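Ladwood 更新酒店布草洗涤规程 主洗温度与脱水参数同步调整

本报讯 布草洗涤服务商 Ladwood 于4月发布新版客房布草洗涤规程，对毛巾、方巾、餐巾及床品的分拣、主洗、漂洗、中和、脱水、烘干和折叠作出统一规定。新规程适用于该公司直营工厂及签约加工点，旧版文件同时停用，过渡期为3个月。

新规程共8章，编制工作由 Ladwood 工艺部门负责，水质与助剂部分由 Fotetti 提供技术支持，隧道式洗涤线的参数验证在 Jurić 工厂完成。验证阶段共处理994个批次，覆盖纯棉、涤棉混纺和再生纤维混纺三类面料。各批次均记录进水硬度、浴比、主洗温度、末次漂洗 pH 值及脱水后含水率，数据不完整的批次须重新洗涤并补录。

在分拣环节，规程取消了过去按客户混装入机的做法，改为先按面料、再按污渍等级分组。轻污布草可走短程序，重污布草须单独装机，不得与客房毛巾同机洗涤。带有粉底、防晒霜等油性污渍的方巾单列一类，预洗阶段加入乳化剂，主洗前不得接触含氯助剂。部分防晒成分遇氯后会生成难以去除的黄色或粉红色斑迹，旧版文件对此仅有原则性提示，新版则写入了强制条款。

主洗温度的调整幅度较大。纯棉白色毛巾的主洗温度下调一档，保温时间相应延长，漂白工序由含氯漂白改为低温活化氧漂。工艺部门给出的依据是，含氯漂白在高温下对纤维素的损伤随洗涤次数累积，表现为毛巾边缘脱线、毛圈倒伏和断裂强力下降。氧漂体系对水中铁离子和锰离子较为敏感，因此规程要求工厂在软水器之后加设取样口，每班检测一次，超标时停止投加漂白剂并切换备用水源。

漂洗与中和环节新增了残碱控制。末次漂洗后布草的 pH 值须落入规定区间，偏高时补加中和酸，偏低时增加一次清水漂洗。规程同时限制柔软剂用量，毛巾类产品每隔一个洗涤周期方可使用一次，餐巾类产品不得使用。柔软剂在纤维表面的沉积会降低吸水速度，对需要快速吸水的小件布草影响尤为明显。

脱水参数按面料分别设定。纯棉件采用分段升压，涤棉混纺件降低终压并缩短保压时间，以减少不可逆折痕。烘干机出口温度设上限，并要求在卸料前执行冷却程序，布草中心温度降至规定值后方可堆放。未经冷却即打包存放的纯棉织物存在蓄热风险，规程将此项列为安全条款，违反者按事故隐患处理。

Ladwood 工艺主管 Janaka Marikar 表示，参数调整的目标是延长布草的有效使用寿命。“以往工厂考核的是单次洗净率，提高温度和氯的用量最容易达标，损耗则转移到了客户的采购费用里。新版把断裂强力保持率也纳入考核，两项指标必须同时合格。”

按照新规程，每个签约加工点须在投产批次中放入标准试样布，随批完成规定次数的洗涤后送检。检测项目包括白度、灰分、断裂强力和尺寸变化率。首批送检的加工点为23家，送检结果不合格的，须在整改后重新提交试样，整改期间不得承接新增客户。试样布由总部统一编号发放，加工点不得自行裁制或替换，遗失的按该批次缺检处理。

折叠与包装部分沿用旧版的基本尺寸，增加了小件布草的复检要求。方巾和餐巾折叠后须平整，折边朝向一致，表面不得有残留污渍、破洞或明显脱线。复检中挑出的不合格件按返洗、修补、报废三类分流，并在批次单上注明数量和原因。同一批次返洗比例超过限值的，应追溯至主洗环节检查助剂投加记录，不得仅以重复洗涤方式处理。

运输与存放条款也有变动。洁净布草与待洗布草须使用不同颜色的笼车，笼车每日消毒，洁净布草在厂内停留时间超过上限的，出厂前须抽样复查含水率。仓库相对湿度应连续记录，记录保存期限与批次单一致。对于沿海地区的加工点，规程另附除湿设备的配置要求。

在信息管理方面，规程要求加工点使用 Clisa 批次管理系统上传运行数据，包括装机重量、程序编号、用水量、蒸汽消耗和助剂投加量。系统对同一程序的单位用水量进行比对，偏离均值过大时自动生成核查单。尚未安装自动投加设备的工厂，可在过渡期内手工填报，过渡期结束后手工数据不再作为结算依据。

负责加工点审核的 Janaka Navaratnam 介绍，现场审核将以计量器具检定状态和水质记录为重点。流量计、温度探头和称重装置须在检定有效期内，探头安装位置与图纸不符的，相应批次数据视为无效。审核采用不预先通知的方式，审核组有权调取任意批次的留样。

关于费用，Ladwood 称现有合同的洗涤单价在过渡期内不作调整。过渡期后的计价方式将由按件计费改为按重量和污渍等级计费，具体费率由各地区分别公布。客户如需保留按件计费，应在过渡期结束前提出书面申请。规程文本、试样布申领表及批次单模板可向各地区客户服务部门索取。

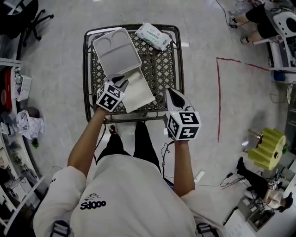
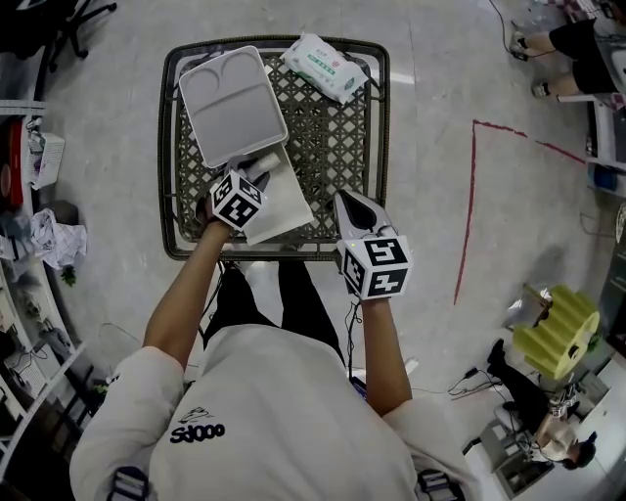 两图均为折叠后的小件织物，置于桌面。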